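Porridge, again

Posted in April by Tibor Pintér

Quick one before work. Kettle's on, I have 16 minutes, so excuse the state of this.

I've gone back to porridge. Every morning, no exceptions, even the weekend. Gave up on toast when the price of the good loaf went up again and I'm not paying that for something that's stale by teatime.

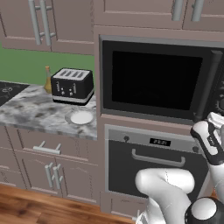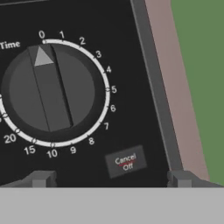
Microwave in its tall cabinet, then the timer dial up close.

So, the oats. I was buying the Hetmont ones in the tall packet, fine, nothing wrong with them, bit dusty at the bottom. Then the shop in Prusthorpe started doing Birari oats loose by the scoop. 76p for a bag that lasts me most of the week. Bigger flake. More chew. Takes longer to soften but if you soak them overnight it makes no odds.

Method, such as it is: one mug oats, 2 mugs liquid, half milk half water. Pinch of salt. People get very cross about salt, my sister won't have it in the house. Put it in before cooking, not after, tastes completly different. Low heat if you're using the hob, and stir. In a microwave use a much bigger bowl than you think you need. Short bursts. Stir between. Mine has climbed out of the bowl more times than I'd like to admit.

Toppings. Stewed apple is the winner so far. Pálfi plum jam a close second, the sour one, sadly about 200 forints dearer than last time my aunt brought some over so I'm rationing it. Banana, no. Goes slimy. Tried grated carrot with cinnamon after reading about it somewhere and it was ok?? Like a cake that gave up.

Still can't get the pan clean afterwards. Cold water soak, not hot, hot just glues it on. Even then there's a ring. If anyone has a trick for that please put it in the comments, I've had enough of scraping teh thing with a spoon.

Right, bus. Will do the overnight ones next time, the ones with yoghurt.

Recent posts
Why I stopped buying the good loaf
Plum jam, ranked
The Prusthorpe bus, a complaint
Soup for one (again)
Leeks, what to do with too many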